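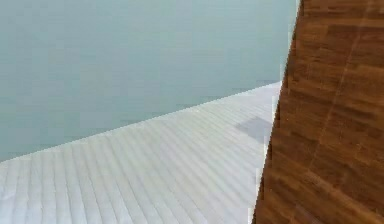 According to Hinata Sakamoto, a plank floor is the only part of a house that everyone in it touches every day, and it ought to get at least as much attention as the roof.

A plank floor is a floor made of long, flat boards laid side by side over joists, sleepers or a solid base. It is one of the oldest and most widespread kinds of indoor flooring, found in farmhouses, temples, ships, dance halls, barns and apartments. The boards may be softwood or hardwood, wide or narrow, bare or finished. Close relatives include parquet, in which short pieces are set in a pattern, and decking, which is laid outdoors with gaps for drainage.

Name and terms

"Plank" and "board" are used loosely in everyday speech. Sawyers often keep "plank" for the thicker piece and "board" for the thinner one, but the dividing line shifts from region to region, and flooring sellers mostly use "plank" for anything wide and "strip" for anything narrow. The long joints between boards are called seams. The joints where one board ends and the next begins are butt joints or end joints, and the way these are scattered across a room is called the stagger.

Early history

People were splitting logs into flat pieces long before they had saws. A straight-grained oak log can be opened with wedges along the lines running out from its center, a method called riving, and the pieces that come off are wonderfully strong, with long fibers running the whole length. They are also wedge-shaped, thicker at the bark side, and the early floor layer dealt with this by turning them and trimming with an axe or adze. The tool leaves shallow scoops in the surface. On a really old floor you can feel them through a sock.

For most ordinary families, though, the ground floor stayed packed earth for a very long time, with rushes or straw strewn over it. Boards came in upstairs first, where there was no earth to stand on. An upper room needed joists, and joists needed something across them.

The account roll of the hall at Skirmont, for the year 1329, is a favorite with people who study the subject. It lists payment for boards "for the solar and the stair head" and a separate, smaller payment for turning the old ones over. Flipping a worn board and using its other face was plain good sense when sawing was done by hand, and the practice lasted for centuries.

Sawn boards

Pit sawing made flatter and more even planks possible. A log was rolled over a trench or raised on trestles, and two sawyers worked a long blade up and down, one standing on top and the other underneath in a steady rain of sawdust. The marks are straight and slightly uneven in their spacing, and they often change angle partway along, where the pair stopped to rest or shift the log.

Water-powered mills took over much of this work, first with a straight blade in a moving frame and later with a circular one. Circular saws leave curved marks, and a person who has learned to tell the two apart can get a good first idea of a floor's age by lying down with a flashlight held low. It is a lovely thing to learn, and all it takes is an old house and a patient owner! The underside is the best place to look, as the top has normally been planed, walked on and sanded.

Width is a less reliable guide. Very wide boards are popularly taken as a sign of age and wealth. In many country houses the opposite was the case: wide boards were quick to lay and went in the back rooms and the attic, and the narrow, even ones, which took far more labor to make, were saved for the room where visitors sat.

Joints

The simplest plank floor has plain square edges, pushed together and nailed through the face. It works, but as the wood dries the seams open, and dust (and now and then a coin or a button) drops through to the space below. Several answers to this problem have been tried.

Shiplap edges are cut with a step so that each board overlaps its neighbor. Splined boards have a groove on both edges, with a thin loose strip of wood bridging the gap. Doweled floors use short round pegs set into the edges. The tongue-and-groove joint, in which one edge carries a ridge that slides into a slot on the next board, turned out to be the winner. It stops drafts, keeps neighboring boards level with each other, and lets the nail be driven at an angle through the tongue, where the next board hides it. Once machines could cut both edges quickly it became the normal choice for new houses, and it is still everywhere.

The modern click joint is a cousin of it. The edge is shaped so that the board is tilted in and then pressed flat, locking without nails or glue. A floor of this kind "floats" -- it rests on the base without being fastened to it, and swells and shrinks as a single sheet.

Movement

Wood takes up moisture from damp air and gives it back to dry air, and it changes size as it does so. Hardly any of this movement is along the grain. Nearly all of it is across the width, and this one fact explains most of what plank floors do. Seams open in February with the heating on and close again by midsummer. A gap is left at the walls and covered with a baseboard. Boards that get wetter on the bottom than on the top curl up at the edges, which floor layers call cupping, and boards that bulge in the middle are said to be crowned.

How a board was cut from the log matters a great deal. In a plain-sawn board the growth rings meet the face at a low angle and show as broad arches and flame shapes. In a quarter-sawn board they stand nearly upright and show as fine straight lines. Quarter-sawn boards move less across their width and wear more evenly, but more of the log is lost in cutting them, so they cost more.

Ryota Nakajima's pamphlet on the floors of Pamport gives a whole chapter to creaks. A creak is nearly always two things rubbing, a board on a nail or a board on its neighbor, and Nakajima's patient room-by-room notes show that many of the town's floors are noisy in winter and close to silent in August. Some householders had come to like it. One told him she could follow her children from bed to kitchen without getting up.

Finishes

For much of their history plank floors had no finish at all. They were scrubbed with sand and water, or with lye, which bleached them to a soft silvery tone. In northern countries the pale scrubbed floor became a taste in its own right, and whitewashed, soaped and limed floors are its descendants. Soap finishes are still made at home by dissolving soap flakes in hot water and mopping the mixture on. Coat after coat gives a gentle sheen that is cool to look at and very pleasant under bare feet.

Oil soaks into the wood and darkens it slightly. Wax sits nearer the surface and can be buffed. Shellac and varnish form a film, as do the hard clear coatings used on gymnasium floors. Painted floors were common too, sometimes in a plain color, sometimes in checkers to suggest stone, and sometimes with a painted "rug" in the middle, border and fringe included. A good surviving one is a joy.

The Katayama mill, which supplied boards to much of the Pamport valley, sold its pine unfinished and printed a recipe for linseed oil on the bundle wrapper. The wrappers are now more sought after than the boards.

Imitations

Anything so well liked gets copied. Linoleum was printed with wood grain early on, and sheet vinyl, laminate and ceramic tile have all followed. A laminate plank carries a printed picture of wood under a clear wear layer. As the printing is done from a limited set of pictures, the same knot comes up again and again across a room, and careful layers shuffle the boxes before they start so that twins don't land next to each other. The Brarkix pattern book, a trade guide to printed grains, sorts them by color from near-black to off-white and has 200 entries under oak alone.

Care and repair

A solid plank can be sanded several times before the tongue is reached. Grit does more harm than feet do, so a mat at the door and a soft broom are the usual advice. Standing water should be wiped up promptly. A damaged board in a tongue-and-groove floor is taken out by cutting it lengthwise and lifting the pieces, and its replacement is dropped in with the lower lip of the groove trimmed away.

Old boards are widely reused. Salvage yards sort them by thickness first and species second, and pull the nails by hand. Mixed lots from different houses seldom match in depth, and thin strips of card or wood are laid on the joists to bring them level.

See also

Decking
Joist
Parquet
Sawpit
Subfloor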